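Gripper closes on nothing and then carries on as if it's holding something
Tramora Help Forum > Arms and grippers > Faults
3 answers

njoroge_r
Posted in March

Hi all, hoping somebody has met this one before I take the thing to bits again.

I've got a small arm with a two-finger parallel gripper and a little camera down at the wrist, and it's supposed to pull kitchen utensils out of a holder and lay them on the table. Spatula, basting brush, whisk, that kind of thing. For a couple of weeks it was lovely! Then I updated the gripper settings (I'm using the Hulance controller, if that matters) and now it goes to the spatula, closes a bit short of the handle, decides it has hold of it and swings off to the drop point with nothing in its fingers. Opens, drops nothing, goes back for the next one, quite happy with itself.

Out of 30 tries last night it did this 17 times. No error, no warning light, nothing in the log except "grasp OK".

The worrying bit is that on 3 of those it caught the rim of the holder on the way out and dragged the whole lot towards the edge. I had my hand near it one of those times and I didn't enjoy it. Is this the force reading gone wrong, or is it something in how it sees the handles? I don't want to go swapping parts if it's only a setting.

Thanks, Njoroge Rugemalira

keith_b_workshop

Had this on mine, bought a new gripper, fixed it. They wear out.

njoroge_r replied: It's only had a few months' use, so I'd like to try the free options first!

Arnulfo Urrego

Don't buy a gripper yet. I had nearly the same thing after the same sort of update, and on mine it was the "minimum closed width" going back to its default. The controller works out that it's holding something by checking whether the fingers stopped before they were fully shut. If that number is off, fingers that are shut on thin air still look to it like fingers shut on something, and you get your cheerful "grasp OK".

Easy to check. Get everything out of reach of the arm, close the gripper on nothing, and read the width it reports. Mine said 16 when it should have said zero, or as near as makes no odds. Run the zeroing routine, save it (there's a separate save, I missed it the first time and had to do the whole job again), switch off and on, and read it once more.

Closing short of the handle is a second problem, I think. Have a look at the wrist camera view with the fingers open and see what it has to pick from.
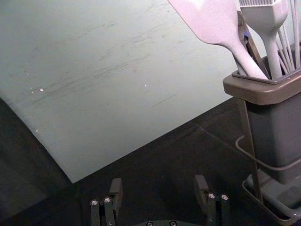

3 min read

I'd look hard at how pale that big spatula is, and the basting brush next to it is the same sort of grey, with the whisk wires off at the side and a darker handle tucked in behind the spatula. The holder's grey as well. If your picking software leans on contrast, it could well be setting its target on the wrong edge. I'd try wrapping a bit of bright tape round one handle and running just that one. If it suddenly gets it every time, you know where to look.

I'd also keep an eye on the cable that loops across the front of the holder. A finger hooking that would drag things about just as well as the rim would, so move it before you test anything.

And please slow the arm right down and keep your hands out until it's sorted. Stop button where you can reach it without leaning over the table.

jarkmont_jo

Agree with Arnulfo on the zeroing. Adding one thing: check the fingertip pads are on straight. I had one slightly twisted and the width came out wrong however often I zeroed it. Also whatever you've got set for the lift, put it higher, so it clears the rim before it goes sideways. Mine was cutting the corner.

njoroge_r replied: Closed on nothing and it reported 17, so the width was definitely out. Zeroed, saved, saved again to be sure. It now tells me "no grasp" when it misses, and stops. Still misses the spatula a fair bit, so the tape is next, once I find where I put it.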